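Isden Outreach: report to the Astiven Trust
Friday, April 25, 2025

You asked for numbers, so I'll give them, though I don't put as much weight on them as the grant form does. The Sunday supper at Isden has now served 368 meals. How many of those led to anyone hearing the gospel in a way that stuck, I can't tell you, and I'd be wary of any church that could.

Anwara Kodikara's Bible study has 12 regulars. Four of them already belonged to other congregations - I don't count that as growth, whatever our newsletter said.

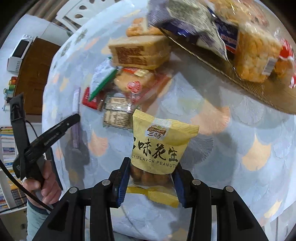

The youth evening is weaker. Manolis Christodoulou was keen on the Tirnex course and we paid for 14 workbooks. Most are still in the cupboard. The teenagers prefer to talk, and Manolis now lets them. I wouldn't buy the second set.

We have £2,009 of your grant left. Eirini Gkikas would like it spent on a worship weekend. I'd sooner keep the kitchen open until September, and the elders are split. Please let us know whether the terms allow either.

Prayer is asked for Anwara, who is tired and won't admit it.

Chrysanthi Andreadis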